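Workshop notebook, Drondarov shed, January
Pulley rig, second go

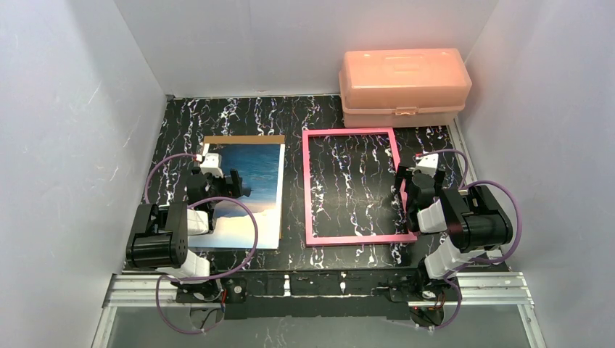 Why did the four-line tackle feel so much heavier than the sums said it should?
Friction, mostly. Every sheave takes its cut, and with cheap bushed ones the loss stacks up quickly as the rope works its way round.

Right, so, notes from the morning before I forget them. The test load was the old cast flywheel plus the hanger, 93 kg all up on the platform scale. With four parts of rope holding the moving block I should have been pulling a quarter of that, call it 23 and a bit. The spring balance said 31 while I was hauling steadily, and it dropped to 18 when I was lowering. That's a big gap! Up and down are meant to straddle the ideal figure, which they do, so at least I trust the balance.

Swapped the two bottom sheaves for the Peltel ones with the ball races. Big improvement straight away, you could feel it in your arms before you even looked at the needle. Came down to 27 on the haul. I want to do the top block as well but I've only got the two, and the Potel ones in the drawer have a narrower groove that pinches our rope. (Do not be tempted. I was tempted last winter and spent an afternoon picking fluff out of the cheek plates.)

Rope travel: to lift the load 20 cm I pulled 80 cm through, give or take the stretch, so the ratio is doing what it says on the tin. The stretch is annoying though. The blue rope gives a good few centimetres before anything moves, and if you mark the rope at the start you get a rubbish reading. Mark it once the load's just off the floor. I've wrapped electrical tape round it at the spot, please leave it on.

Had a go at the screw jack after smoko. Pitch is 3 mm and the handle end goes round a circle of 336 mm, so on paper it's 112 to 1, which sounds marvellous until you see how much the thread eats. Vlachou's handout reckons a square thread in that condition wastes well over half your effort and I believe it. Cleaned the old grease out with kero and a toothbrush, colour of treacle, put fresh stuff on and it turned much more sweetly. No proper numbers yet, the balance kept slipping off the end of the handle. Needs a hole drilled for the hook — 6 mm would do it.

One thing I keep going back and forth on is whether to grease the thread really well for the demo. If it gets too slippery the jack loses the bit everybody likes, where you let go and the load just sits there. Ours is nowhere near that with such a shallow thread, I reckon, but the coarser one off the bench vice might be worth trying side by side.

To do:
two more ball-race sheaves, same groove
drill jack handle
redo lowering figures with the tape mark
find the other shackle, it was on the windowsill

Wedges next time.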